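The Credit Hours Are Fine, Thanks

My license comes up for renewal every two years, and every two years I discover that I have once again confused intending to take courses with taking them. By July I am shopping for contact hours the way other people shop for gas at the last exit before the desert. Price matters. Quality is a thing I will care about next time.

I have been a nurse long enough to have done continuing education in every format known to the profession. I have done the hotel ballroom with the cold eggs. I have done the photocopied packet with the answer sheet you mailed in. Once, I did a weekend at a lakeside lodge called Skála, where we learned wound care in the mornings and were strongly encouraged to buy scented candles in the afternoons. These days I mostly do it the way everyone does, on a screen, at 11 p.m., with the volume off.

My hospital's current vendor is Meruvero. Its catalog lists 2,663 courses, and I would like to meet the person who looked at 2,662 and felt something was missing. I scrolled through a fair share of them. There are a great many on communication. There are several on burnout, the longest of which takes four hours and cannot be paused.

The trouble with these modules is the clock. A one-hour course must take an hour, because an hour is what is being sold. So the Next button stays gray until the narrator has finished reading you the slide, in the voice of a man telling a toddler about escrow. If you already know the material, you wait. If you don't know it, you also wait, and then you click, and the slide is gone, and you still don't know it. The test at the end has been written so that the longest choice is always correct. I have passed courses in specialties I couldn't find with a map. 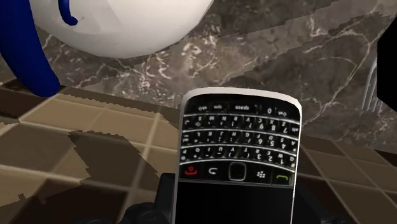 I don't blame the regulators for wanting hours. Hours are easy to put on a form. Nobody has come up with a good box to check for "understands sepsis better than she did in March." But once you agree to count hours, you get a market in hours, and the market will find the cheapest one there is. Ours costs less than a sandwich and has a quiz attached.

What galls me is that I know what the good version looks like, since I've had it. Years ago, on a small surgical floor, we had a nurse educator who came up at shift change with a cart and ten spare minutes. She would pick something that had gone badly that week, on our unit, to one of our patients, and ask us what we'd seen first. People argued. Somebody always turned out to have noticed the thing and not said it, and we talked about why. I remember nearly all of it. I can't remember one word of the module I finished last night, and I scored a hundred.

Those ten minutes earned us nothing. No certificate, no credit, no provider number. When the budget got tight, the educator was moved to a project called Tultik, which put all of our training in one convenient place, and the cart went to hold printer paper.

I should be fair to the travel people, who get mocked for their seminars at sea. I went to one, on my own dime, run by an outfit called Prutach. I expected a scam with a buffet. The lectures were decent, the speaker took questions, and she couldn't be muted. I sat next to a dialysis nurse from two time zones away who told me how her clinic handles a problem mine had been handling wrong. That conversation wasn't on the agenda, and it was worth the airfare. It did cost me $2,000, and I can't call it a plan for the profession. Most of the aides and nurses I work with would have better uses for $2,000, such as rent.

So here is my modest request to anyone who approves these things. Let some of the hours be local. Let a unit sit down with its own bad week and get credit for it, even if there's no slide deck and someone cries. Give the educator her cart back. If a form must be filled out, I will fill it out, and I'll do it in blue or black ink, whichever is preferred.

In the meantime I have six hours left to find before the end of the month. There's a course in the catalog on time management. I've had it open in another tab since dinner, and it's still reading me the objectives.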